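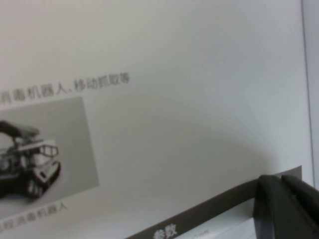

Serko Library of Trade Print
Gallery: Printed Pages, Chinese-Language Material

Introduction

The Serko Library of Trade Print collects the paper that firms give away: brochures, price lists, data sheets, exhibition handouts and the loose pages that become separated from them. The holdings stand at 1,467 catalogued items. Galleries are added as cataloguing proceeds, and the present one opens with a single page from the Arkia deposit. Captions were prepared by Tsehay Bogale, and the Chinese text was read by Vignesh Kulkarni.

Captions

Printed page, apparently from a brochure or catalogue. Chinese text with a grey-toned photograph of a mobile robot carrying a dark arm.
The legible part of the upper line reads 消毒机器人、移动抓取等, "disinfection robots, mobile grasping, etc.". The smaller line under the photograph ends in 消毒机器人, "disinfection robot".

Section heading on the same page: 参数, "parameters".
Set in white on a dark brownish-grey band. The small, light text to the right of the heading has not been transcribed.

Notes on the catalogue entry

Title. The entry has been given a supplied title in square brackets, taken from the words under the photograph. Supplied titles are replaced when a cover or title page is identified.

Maker. Left blank. The library does not assign a maker on the strength of a product's appearance, and readers who recognise the page are invited to write to the Print Room.

Subject terms. Robots, mobile; Disinfection; Handling equipment; Product literature, Chinese. The first of these is used for all wheeled and tracked machines.

Transcription. Chinese headings are entered in simplified characters as printed, followed by an English translation in quotation marks. Romanised forms are added to the index only.

The Arkia deposit

The deposit came to the library in October in unsorted boxes. Manikandan Mathew is responsible for the first listing and Sivaprasad Joseph for repair and rehousing. Folded sheets are opened and rested under blotting paper before they are placed in folders. Staples are removed where they have rusted. Pages that cannot be matched to a parent document are kept in the Chettiar Cabinet, in the order in which they were found, with a pencilled number on the folder and none on the page itself.

Consulting the originals

Originals may be seen in the Print Room by appointment. Readers may request up to 20 folders in one visit. Pencils only are permitted at the tables, and bags must be left in the lockers by the entrance. Copies for private study can be ordered at the desk; requests for publication should be addressed to Sajib Matubbar, Rights and Reproductions, stating the print run where it exceeds 1,000 copies.

Corrections

Improved readings of any caption are welcome. Please quote the gallery name and the words concerned. Accepted corrections are entered at the next monthly revision and credited unless the contributor asks otherwise.

Other galleries
Drerken Price Lists
Exhibition Handouts
Folding Charts and Tables
Return to gallery index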